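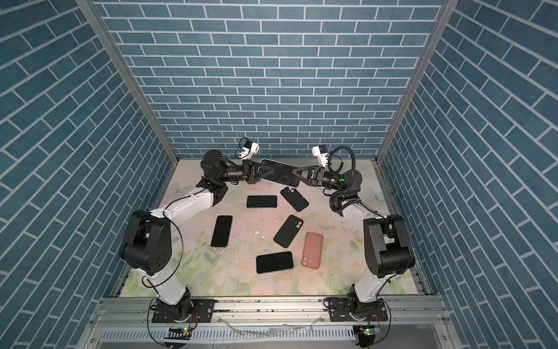
Segundo um integrador de Dondville, o kit só passou a interessar-lhe quando viu que os dois braços eram vendidos com o mesmo firmware e a mesma calibração de fábrica, sem distinção entre unidade mestre e unidade escrava. Comentário recebido em novembro, depois da versão 2. Fica no topo porque resume a alteração mais pedida.

Ferik Duo – kit bimanual de bancada
Leia-me do kit e do conjunto de demonstrações

Âmbito

O Ferik Duo é um posto fechado para manipulação de objetos pequenos e rígidos. O conjunto de demonstrações que o acompanha cobre uma única família de tarefas: pegar em telemóveis, segurá-los com as duas garras e passá-los de um braço para o outro. Foi gravado nas instalações da Bickerstaff, em Dondville.

Conteúdo do kit

2 braços com garra de dedos triangulares pretos
2 câmaras de pulso, brancas
2 placas de montagem pretas, para fixação na calha frontal de alumínio
2 placas de circuito, uma sob cada base
Cantoneiras de alumínio para os cantos traseiros

O tapete e o revestimento das paredes não estão incluídos. O posto de referência usa um tapete floral em tons claros e papel azul com padrão de tijolo nas três paredes. Quem treinar com fundo liso deve contar com nova afinação da política.

Conjunto de demonstrações

Episódios: 61
Tarefas: 3 (recolha, preensão a duas garras, passagem)
Vistas: 4 – duas de pulso, uma fixa do posto, uma auxiliar
Objetos: telemóveis pretos e um cor-de-rosa, com o ecrã para cima ou para baixo, alguns com capa

Os objetos são colocados no tapete sem grelha nem marcação. A orientação varia entre episódios. Não há etiquetas de modelo nem de marca.

Instalação

Aparafusar as placas de montagem à calha antes de ligar os cabos. Deixar folga no cabo exterior de cada braço até ao pulso. Ligar a alimentação e aguardar o indicador verde nas duas placas de circuito. Correr a calibração Indau com o tapete vazio.

Limitações conhecidas

– Os ecrãs refletem a iluminação superior; a estimativa de pose piora com o ecrã para cima.
– Telemóveis pretos encostados uns aos outros são por vezes segmentados como um só.
– Tapetes gastos ou com resíduos geram falsos contactos na vista fixa. Limpar entre sessões.
– A força de aperto não é registada.

Utilização fora do âmbito

Os dados não servem para avaliar desmontagem, inserção de conectores ou toque no ecrã. O kit não foi ensaiado com vidro partido nem com baterias expostas.

Versões

3 – corrigidos os carimbos de tempo da câmara de pulso direita
2 – firmware único para os dois braços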